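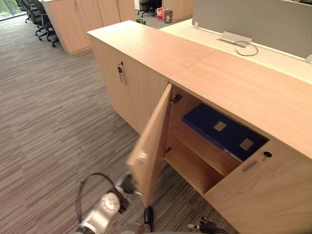

Internal linking is the practice of joining pages of the same website to one another through hyperlinks. It is one of the oldest parts of search engine optimisation (SEO), and one of the few that lies wholly in the hands of the site's owner. A link from another website has to be earned or asked for, but an internal link can be added over a cup of tea, and its effects on how people and search engines find their way around can be remarkable.

Purpose

Search engines discover pages mostly by following links. A crawler arrives at a page, reads it, notes the addresses it points to and visits those in turn. A page that no other page links to is called an orphan page. It may still be found through a sitemap, but a search engine has very little to tell it what the page is for or how it fits with the rest of the site.

Links also pass on a share of importance. The early ranking methods of the late 1990s treated each link as a kind of vote, and the principle survives in modern systems alongside many other signals. A home page usually collects the most links from outside, so the pages it points to directly tend to benefit most.

Readers gain just as much. A well-placed link in the middle of a recipe, a repair guide or a local history page leads on to the very thing the reader was about to wonder about - and this is where internal linking becomes a real pleasure to do well!

Types of internal link

Navigational links sit in menus, sidebars and footers and appear on most or all pages. Breadcrumb links show the path from the home page down to the current page, for instance Home, Garden, Ponds, Pumps. Contextual links are placed within the body text, and many writers on the subject think them the most useful kind, as the words around them help to explain the page they lead to.

Anchor text

The clickable words of a link are known as its anchor text. Clear anchor text such as "cleaning a pond filter" tells both readers and crawlers what to expect, whereas "click here" tells them next to nothing. It also matters a great deal to people using screen readers, who often move through a page by jumping from link to link.

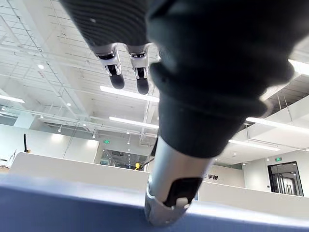
Using the same anchor text for two different pages is a common mistake, and it can leave a search engine unsure which of them should appear for a given search. Small changes of wording are usually enough to put it right.

Click depth

Click depth is the number of clicks needed to reach a page from the home page. Samran Meesuk, in his handbook for small publishers, suggests keeping every important page within 3 clicks. Thérèse Lévesque takes a looser view and allows 4 for large archives, provided that each section has a good index page of its own. Both agree that old articles sink very quickly on a blog with nothing but "older posts" links, and that a handful of topic pages can bring them wonderfully back to life.

Topic clusters

In a topic cluster, one broad page (the hub) links to a set of narrower pages, each of which links back to it. The recipe site Galum is laid out in this way, with a hub on rice noodles leading to separate pages on soaking, frying and storage. Its editor, Ratree Ruangrit, also links the narrower pages to each other wherever the text calls for it.

Tools

Site crawlers list orphan pages, broken links and chains of redirects. Dindow draws the results as a map, while Grilesell produces a plain table that can be sorted by click depth. For a very small site, a spreadsheet and a patient afternoon will do the same job.

See also

Anchor text
Breadcrumb navigation
Sitemap
Web crawler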